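Previous Article | Contents | Next Article

4.2 Comparison of finger shapes

We compared two sets of fingers on the same arm and with the same controller. The first set, Kunduten, has a flat gripping face. The second set, Venari, has a stepped face with white pads on the steps (Figure 4). For each set the closing force was kept at the same value, and the operator did not correct the grasp by hand. 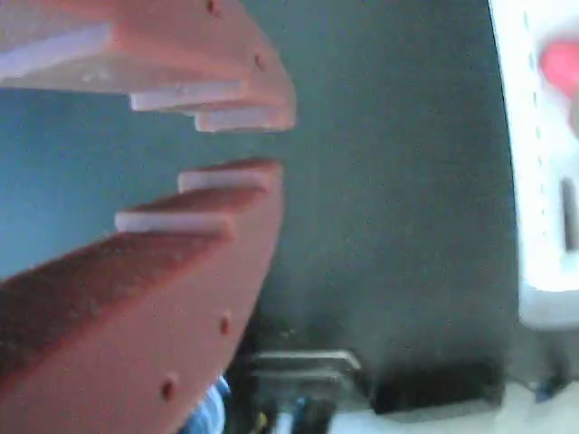 Figure 4. The stepped fingers in a partly open position, seen from close range.

In total 202 grasps were made with each set. The stepped fingers lost fewer of the small parts, but they needed more careful centering, as was also noted by Tamuno and Jaidee in their earlier trials. With large parts we did not find a clear difference between the two sets. The wear of the pads was not measured in this study and it remains for later work.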